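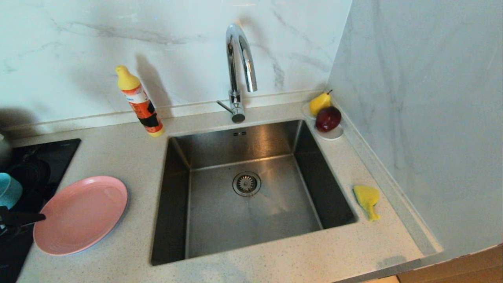

By Mei Calloway
Short fiction

The Saturday after Yavuz Oral told the players of Valata Rovers that he was going, Birdie Abernathy let herself into the clubhouse at seven in the morning, same as always, and put the kettle on for two before she remembered that he had already handed in his keys.

She had washed the Rovers' shirts for longer than she liked to say, through five managers and one merger that fell apart over the color of the socks, and she had a opinion on every one of those men (the managers, I mean, though she had opinions on the socks too). Yavuz was the only one who ever turned his shirt right side out before it went in the hamper. He wasn't even playing. He just wore one on the touchline, under his coat, for luck.

"He'll be at Bultia by June," said Horațiu Voicu, coming in with mud already on his boots. Horațiu had been the assistant for four seasons and was now, until somebody decided otherwise, in charge. He had the team sheet folded up in his fist and he had not slept, you could see that from across the room. "They've got a proper stand. They get 2000 on a wet night."

"We had 834 against Zasteck," said Birdie.

"That was Zasteck. People came to see us lose."

"Well, and we didn't, did we?"

He sat down on the bench by the dryer and smoothed the paper out over his knee. There was one name he had crossed out and written back in so many times that the pencil had gone through, and Birdie, who could read upside down from years of reading other people's lists, saw that it was Ngan-ling Lui's younger brother, the left back, who was seventeen and frightened of headers.

"Yavuz would have left him out," Horațiu said.

"Yavuz would have asked me what I thought, and then left him out," said Birdie, and she pulled a warm armful of shirts from the dryer and dropped them next to him – partly to be kind, and partly so he would have something to do with his hands. He started folding. He was terrible at it. She let him do the whole pile.

They talked about nothing much for a while. The gate at the far end was sticking again. Ngan-ling had promised to drive the second van if her shift let her out in time, and she had telephoned twice already to say that it might and then that it might not. The kettle boiled and Birdie poured his tea into the big blue mug that had been Yavuz's, because it was the clean one, and neither of them said anything about it.

"Did you know?" he asked finally. "Before he told us?"

She thought of Yavuz on Tuesday night, standing in the doorway long after training, asking whether she had enough detergent, whether the back step was still loose, whether her knee was any better. He had never been a man for questions like that.

"No," she said. "But I should have."

Horațiu nodded and took up his pencil. He wrote the boy's name in once more, very firmly, at number 3, and then he went out to see about the gate.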